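In defense of the cheap plastic basket

I own too many small plastic baskets and I'm not sorry about it. Red ones, green ones, orange ones, the shallow kind with slots in the sides that you find near the checkout in any store that also sells batteries and dish towels. My brother-in-law Declan Ó Conaill came over in May, opened my pantry to look for crackers, and said it looked like a preschool in there. He meant it as a criticism. I've been arguing with him in my head ever since, so I may as well do it where other people can read it!

My position is that the shallow, open, brightly colored basket is the best storage product ever made, and that most of what gets sold to us as "organization" is worse in every way except how it photographs.

Let me start with lids. I used to be a lid person. When we moved into this house I bought a whole set of Restoment boxes, the matte gray ones with the soft-close lid and the little window for a label, and I spent a Wednesday night filling them and feeling like a very competent adult. Within a month every one of those boxes had stuff piled on top of it. Of course it did. You come in with a roll of tape in one hand and your keys in the other, and the box wants two hands, so the tape goes on the lid. Then a phone charger goes on the tape. Then you need something inside the box and you have to move the charger and the tape to get to it, so you don't, and you buy a second pair of scissors. (I had four pairs when I finally emptied those things out. Four!)

An open basket has none of that. You drop the tape in. Done. My husband drops the tape in. Even Declan could drop the tape in, if he would stop making remarks.

Then there's depth, which people never think about when they're shopping. A deep bin looks like better value because it holds more, and it does hold more, in the sense that a well holds more. Whatever is on the bottom of a deep bin is gone. I found a bag of dried apricots in my old Dikeck tub that I'm fairly sure came with us from the apartment. In a shallow basket you get one layer, maybe a layer and a half if you're sloppy like me, and you see the whole lot in one look. Seed packets, birthday candles, spare bulbs, those tiny screwdrivers for glasses. I can see them all and so I use them.

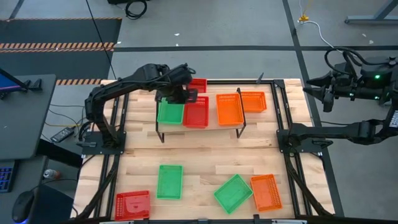 And color! I know this is where I lose some of you. There is a kind of house, and I've been in some lovely ones, where every container is white or oatmeal or "stone," and the whole wall goes quiet and calm. I get the appeal. But I have stood in front of a wall like that in my friend's laundry room trying to find a stain stick, and I had to pull out basket after basket after basket like I was robbing the place. They were all the same! The only person who could use that wall was the person who set it up, and she told me later that half the time she couldn't either.

At my house red is anything that gets fixed or does fixing, so glue, tape, picture hooks, the tire gauge. Green is garden and outdoors. Orange is paper and kids and school, meaning markers, stickers, permission slips I haven't signed. Three colors, and that's as far as I'd go. I tried adding a blue for "electronics" once and it fell apart in a week over whether a flashlight is electronics or fixing. With three you don't have to think very hard, and a six-year-old can put things back without being able to read a label. Mine did it for most of a year before she could spell "garden." I can yell "it's in a green one!" from upstairs and somebody will find it.

Now, the serious objection. Tomás Hegarty, who lives two doors down and fixes up old furniture, told me plastic baskets are ugly and they crack and I should get real ones, woven ones, which will outlive me. He showed me a Cirer catalog. The woven baskets in it were beautiful and I want that on the record. I also want it on the record that I had woven baskets for years and they shed little bits of themselves into everything, snagged two sweaters, and could not be washed after the maple syrup thing. When honey leaks in a plastic basket I take it to the sink, run hot water through it, bang it twice and put it upside down on the rack. The slots mean the water goes right out, and so do the crumbs, which does mean you should bang it over the sink and not over the rug. I learned that one myself.

Do they crack? A few have. The thin ones go at the corners if you leave them in a sunny window, and I won't pretend that's nothing. I don't love throwing plastic away. What I will say is that I've had most of mine since before my daughter was born, and the gray lid boxes that were supposed to be the grown-up choice broke at the hinges first. I'd tell anybody to buy them used if they can. Patrício, the thrift place by the bus station, nearly always has a stack by the door, mismatched and a bit scuffed, and they work exactly as well scuffed.

The other thing I love, and I can't make Declan see this at all, is that they move. A drawer stays where it is. A built-in cubby stays where it is forever, and you'd better hope you guessed right about what you'd want in it. When I redo the pantry I haul all the baskets out onto the big table, empty, and shuffle them around until I like it. I've got one of those little raised shelves with metal legs that doubles the space, so some go up top and some go underneath or beside it, long way, short way, whatever fits. It takes as long as a cup of coffee. If I hate it by the weekend I do it again. Try that with custom cabinetry!

Do measure your shelf first, though. I didn't, and for one whole winter my pantry door wouldn't close because the baskets stuck out by the width of a finger. I just kept shoving it with my hip every time I walked by.

Declan is coming back for Thanksgiving, by the way. I've already put the crackers in an orange one, and when he asks where they are I plan to tell him the color and go sit down.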